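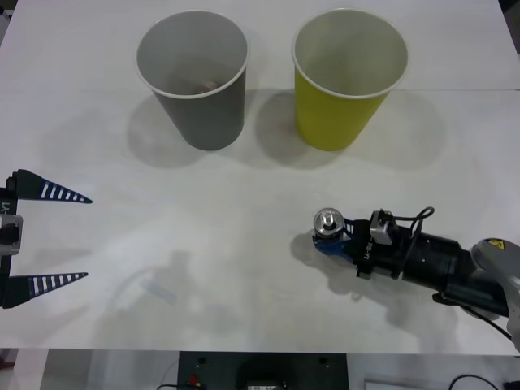

Cell 2 with both grippers on, can in the right one, cups at the back.

To: cell-upkeep list
Subject: Re: finger pads and the weekly check on cell 2

On Monday the Kneath bench wrote:

> We have the same two-arm layout as you and the right gripper has
> started letting the can turn while it is being held. Left side is
> fine. Is this pads or is it grip force? Also, do you redo the camera
> check every time the fingers come off? The Bernitz notes only say
> "as needed."

Pads first. We had the same thing in June and raised the force, which hid it for a week and then marked the cans. Put the force back where it was. Take the fingers off, wipe them with a lint-free cloth and a little alcohol, and look at the contact side under a lamp. If it's shiny, swap the pair. Don't swap one finger alone, the tips won't meet evenly. We log cycles on a card taped inside the cabinet door and look at the pads every 500.

When the fingers go back on, snug both screws before you tighten either one. Then close the gripper on nothing at low speed and check the gap at the tips against a strip of paper. It should drag the same top and bottom.

On the camera, yes, every time. The finger screws are close enough to the camera bracket on ours that a driver handle can bump it. The check is 23 poses and takes less time than chasing a bad pick later. Let the arms run for 30 minutes before you start.

Two other things to look at while you are there:

The cable loop behind the right camera. Leave enough slack for the full wrist turn, then jog the wrist to both ends by hand and watch the loop. Ours had been tied too close to the housing and was rubbing.

The table cover. If you replace it, keep the seam toward the back, away from where you place parts. Platano sells the wide roll but we haven't tried it.

Dodolholm asked for our pose file last month. I can send it to Kneath too, but the table height will need changing before you run it.

Cell 2 upkeep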